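The sharpener of Killville does not want to sell you anything

The shop has no website and the sign over the door still says Larnard, the name of the hardware business that had the building before. I went in on a Monday with a list of claims I had read about kitchen knives, most of them from people with something to sell, and a fair amount of doubt about the man I was going to read them to. Sharpeners have something to sell too.

He asked me to leave his name out. "Put my name in and I get phone calls," he said. "I don't like the phone."

I started with steel, because that's where the advertising starts. Vitance, whose knives take up most of a wall at the mall, talks about steel the way wineries talk about soil. Was there anything in it?

"Some," he said. "Harder steel holds an edge longer. It also chips if you're rough with it, and people are rough. They cut on plates. They pry lids. I'd give that person something soft and cheap and tell them to come see me twice a year."

Twice a year happens to be good for business, I said. He shrugged. "Then learn to do it yourself. I'll show you. Most people don't come back for the second lesson."

I have my doubts about old-is-better talk as well, and he keeps a Pruvost catalog from 1866 under the counter, which I took as a bad sign. He opened it to a page of carving knives and let me look for a while before spoiling the mood. "Plenty of this was junk. The junk got thrown out. So now everybody's grandmother had a great knife."

That seemed fair to me, and more than I usually get from people who own antique catalogs.

We moved on to pull-through gadgets, which he dislikes, and glass boards, which he dislikes more. He was less sure about the dishwasher. The heat probably does little, he thought, but the knife knocks against everything in the rack and sits damp for hours. Asked if he had ever tested that, he said no. I wish more people in this trade would say so.
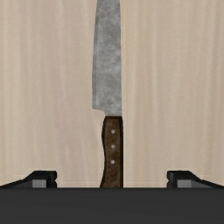
Is a stained blade ruined?

Stains on the surface are mostly a matter of looks, and a knife with gray or brown patches can cut perfectly well if the edge is sound. Pits along the edge are another matter, and those have to be ground out.

He told me this while refusing to be drawn on polish. Customers pay extra for shine, he said, and he'll take the money, but he tells them first that the tomato can't see it. I asked how many listen. "Fewer than half. They want it to look like they paid for something."

Where I lost him was on the honing rod. I have always suspected that the rod is theater, a thing TV cooks do with their elbows out. He said it works if the edge has only bent a little and does nothing if the edge is gone. I said that sounded like a claim that could never be proved wrong. He picked one up and handed it to me with a paring knife and a sheet of newspaper, and I have to report that the knife cut better afterward. One sheet of newspaper is weak evidence. I told him that, and he told me to buy my own newspaper.

He closes at four. I paid the posted price for the two knives I'd brought in my bag, and he wrapped them in the rest of the sports section.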